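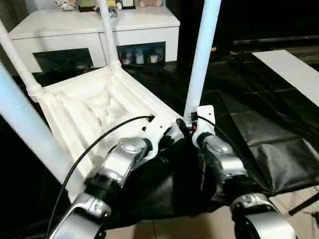
Brallham opens sleep and skin studio downtown, free classes through March

Brallham, the drugstore chain, has opened a wellness studio on the second floor of its Castellanos Street shop. Doors opened at 9 a.m. and the line went down the stairs. First 400 through got a sample bag with hand cream, a lip balm and a coupon for the new Mestar night lotion.

The studio has 12 treatment chairs, a quiet room, and a counter where staff do skin checks at no charge. Walk-ins until noon, after that you need to book. Hair and scalp checks come later in the spring, no date yet.

"People come in for cough drops and leave," said store manager Domenica Aigner. "I'd like them to sit down for twenty minutes. Get their feet up."

Classes are the main draw so far. Stretching at 7 a.m., breathing and sleep habits at 6 p.m. Both free to loyalty card holders all month. Everyone else pays at the desk, and the price wasnt posted when we stopped by. Bring your own mat for the morning one. There are a few loaners but they go fast. 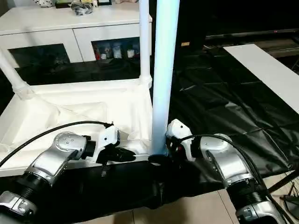 Health & Beauty

Priya Montoya took the first evening class with her father, Marcus. She liked it. He fell asleep, which the teacher said was fine. "I only came for the parking," he told us on the way out.

Also new at the shop: Dollurum, a line of unscented soaps and shampoos for dry skin, takes up most of the back wall. Refill bottles get a discount at the register. The old photo counter is gone, orders now go through the front desk.

Not everyone is thrilled. Reginald Holloway, who lives upstairs, wants the music off by 8. Aigner says it will be. The elevator was out when we vistied and should be fixed before the weekend, so call ahead if you can't do stairs.

Sign-up sheets are by the pharmacy window. The sleep class has room for 170 people over the month and more than half the spots are taken.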